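工业机器人应用基础 课程讲义
第六讲 现场教学:参观 Plerkon 公司双臂机器人上下料演示

一、本讲安排

本讲不在教室上课,全班到 Plerkon 的演示车间参观,时间为下午一点半到四点。去之前请先复习第四讲(末端执行器)和第五讲(手眼标定)。当天的内容会出现在期末的简答部分,范围以本讲义为准。

集合地点是实验楼南门,一点整发车。车间要求穿平底鞋,长发束起,不戴手套,不穿宽松外套。地面有通道线,参观时站在线外。需要靠近工位的,由现场工程师分组带入。

二、企业与项目背景

Plerkon 主要做装配线末段的物料搬运和整理。这次演示的项目内部叫 Flekero,目标是让双臂机器人完成小批量塑料件的取放、翻面和装箱。甲方是 Brallis,生产设备外壳类零件,品种多,换型频繁,每个品种一批只有 200 到 500 件。这样的批量用专机不划算,用人工又容易在换型时出错,所以选了带多指手的双臂方案。

控制软件由 Jitpraphai 提供,包括示教、轨迹回放和夹持力监测三个模块。我们课上用的仿真环境与它的接口不同,但坐标系的定义方法一样,看演示时可以对照第三讲的图来理解。

三、演示内容

演示分三段。

第一段是静态讲解。工程师断电后介绍机械臂的关节顺序、手部结构和急停位置。这一段可以提问,也可以拍照。

第二段是从料箱中取件。料箱放在地上,箱底垫一层纸板,黑色塑料件并排放在纸板上。零件是长条形,一端收尖,中间有一道凸起的脊。取件时一只手抓住零件下部,另一只手在箱口附近等待。

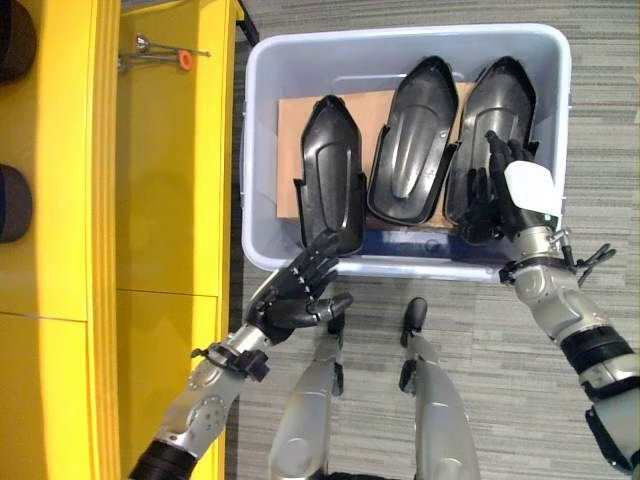
取件这一步要注意三个问题。

1. 抓取点的选择。零件表面是曲面,中间的脊又把它分成两侧,手指如果正好压在脊上,接触面小,零件容易转动。手指从边缘扣入,掌侧贴住曲面,是比较稳的抓法。多指手在这里比平行夹爪有优势,平行夹爪要求零件有一对近似平行的面,而曲面壳件往往没有。

2. 箱壁的避让。料箱有深度,手伸进去之后,手背、手腕以及手腕上的支架和线缆都可能碰到箱沿。规划轨迹时,碰撞模型不能只包括手指,要把支架和线缆的外轮廓一起算进去。第五讲作业里有不少同学漏了这一项。

3. 双臂的协调。两只手同时进入料箱,工作空间会重叠。Flekero 项目的做法是设一个互斥区:一只手在区内时,另一只手停在区外的等待点,收到释放信号后再进入。这样节拍会长一些,程序简单,调试时也容易查错。

第三段是换位与放置。机器人把零件从料箱移到工位,期间腕部姿态变化较大。工位旁是黄色的架体和围栏,腕部相机的画面会随手臂一起倾斜,运动快的时候有明显的拖影。工程师会在显示器上同时放出头部视角和腕部视角,请比较两者各适合做什么。

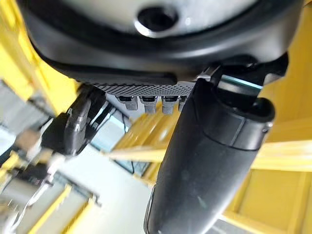 图2 腕部视角,背景为黄色架体,部分区域因运动而模糊

头部视角范围大,适合判断料箱位置和零件的大致朝向,缺点是手伸进去以后会挡住零件。腕部视角离目标近,适合接近阶段的精定位,但视野里有相当一部分被机器人自身的部件占据,可用的图像区域有限。编写视觉程序时,应先做一张自遮挡掩膜,把固定出现的机身部分去掉,再做特征提取。随关节转动而改变位置的部件,掩膜要按关节角更新,不能用一张静态图代替。

关于运动模糊,常用的处理办法是在拍照点停稳后再触发,或者缩短曝光时间并加强照明。停稳触发最可靠,每次取件的时间会增加。缩短曝光时间要注意反光,金属件和光面塑料在强光下会出现高亮条纹,容易被误认为边缘。

四、数据记录

Plerkon 同意给我们一份试运行记录,共 1186 条,每条包含零件编号、抓取手(左或右)、抓取点坐标、夹持力峰值和结果代码。结果代码的含义如下:

0 正常完成
1 未抓到
2 抓取后滑移
3 放置位置超差
4 人工中止

记录文件已放在课程网盘的第六讲文件夹,格式为 CSV,编码是 UTF-8。用表格软件打开时如果中文列名是乱码,请在导入时手动选编码。夹持力的单位是牛,坐标的单位是毫米,坐标原点取料箱左前角。代码 4 的记录没有夹持力数据,统计前先剔除。

五、参观时的记录要求

每组交一份记录,手写或打印都可以。至少包括下面几项:

工位平面草图,标出料箱、机器人、架体和通道线的相对位置。
取件动作的分解,按接近、闭合、提起、撤出四步写,每步注明哪只手在动。
现场看到的一处安全措施,说明它对应第二讲中的哪一类。
向工程师提的一个问题和得到的回答。

演示区允许拍照,控制柜内部和显示器上的程序界面不要拍。Brallis 的零件图纸也不在公开范围内,报告里只画外形示意,不标尺寸。

六、课后作业

1. 用网盘中的记录,分别统计左手和右手抓取时代码 1 和代码 2 的比例,并作图。两只手如果差别明显,结合料箱摆放位置讨论可能的原因。

2. 设互斥区为一个长方体,写出双臂进出该区的状态图,要求包含急停后的恢复路径。恢复时不允许两臂同时运动。

3. 把料箱底部的纸板换成带定位槽的托盘,取件程序中哪些步骤可以省去,哪些仍要保留?不超过 500 字。

作业满分 100,70 分以下的需要修改后重交。提交截止时间为下一讲上课前,迟交的放到办公室门口的信箱里,并在封面注明组号。

七、参考阅读

教材第七章第二节和第四节,关于多指抓取的接触模型。第三节的力封闭证明本讲不要求。
课程网盘:Jitpraphai 软件坐标系说明,只看前半部分。

下一讲回到教室,内容为力控装配,请带上第五讲的标定结果。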